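Hasmont Allotments and Garden Society
Minutes of the general meeting, Saturday, February 29, 2020

Present: Lorraine Catterall (chair), Marwan Salameh, Randa Zein, Samira Chidiac, Lama Hakim (minutes), and members from both fields.
Apologies: received from two plot holders on the Stallwood side.

1. Minutes of the December meeting
The minutes were read and accepted with one correction. Under item 4, the broken tap is the one near the Demach gate, not the one near the compost bays. Lama will change it in the book.

2. Water
Marwan reported that the Demach tap is still closed. The plumber came once but he did not have the right part with him. Until it is repaired, the members on that side must carry water from the middle tank. Samira asked if a second tank could be put there before the dry months. Marwan has a price of 290 pounds for a tank with its stand, delivery included. After some discussion it was agreed to repair the tap first and to return to the tank at the next meeting.

3. Paths
The path between the lower plots is in bad condition after the rain. Members are reminded that each plot holder looks after the half of the path which touches his or her plot. Randa proposed to order wood chips again from Nassar, as we did last year. Lorraine said that last year's chips were too big and that wheelbarrows got stuck in them. Randa will ask for the smaller size. If they do not have it, she will ask elsewhere.

4. Waiting list
There are 30 names on the list. Two plots came free in the winter and both were offered, one was accepted. The other person did not reply to the letter. It was agreed to wait 10 more days and then to go to the next name. Samira suggested that large plots could be divided in half when they come free — several people on the list have said they would be happy with a half plot. Lorraine is in favour but she wants to hear from the members who could not come. To be discussed again.

5. Bonfires
There were complaints from the houses on Stallwood Lane about smoke on a Sunday afternoon. The rule is unchanged: no fires before dusk, and only dry material. Lorraine will write an answer to the neighbours and will put the rule on the board again, in larger letters.

6. Seed exchange
The seed exchange will be held in the hut, as in other years. Randa will prepare the tables. Members should bring their seeds already divided in small portions, with the name of the plant and the year of harvest written clearly. Last time there were many beans without any name — some of them turned out very well, but we could not say what they were. Paper envelopes are good for most seeds. Zip-top bags can also be used if the seeds are completely dry.

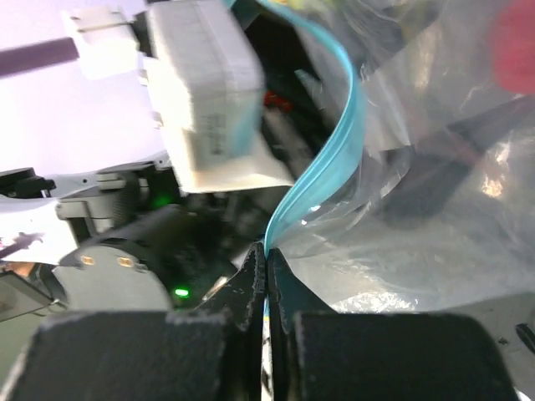 Lama Hakim asked whether seeds older than two years should be refused at the exchange, as her parsnips from old seed did not come up at all. Randa answered that parsnip must be fresh every year, but tomato and cabbage can keep much longer. It was agreed to refuse only old parsnip and onion seed, and to leave the rest to the judgement of the person who takes it.

7. Any other business
The key of the hut has been missing again. Whoever has it is asked to return it to Marwan. He will have a second one cut, to be kept by Lorraine.

A green wheelbarrow was left behind the compost bays and it can be collected from the hut.

The meeting closed at noon. The date of the next meeting will be put on the board.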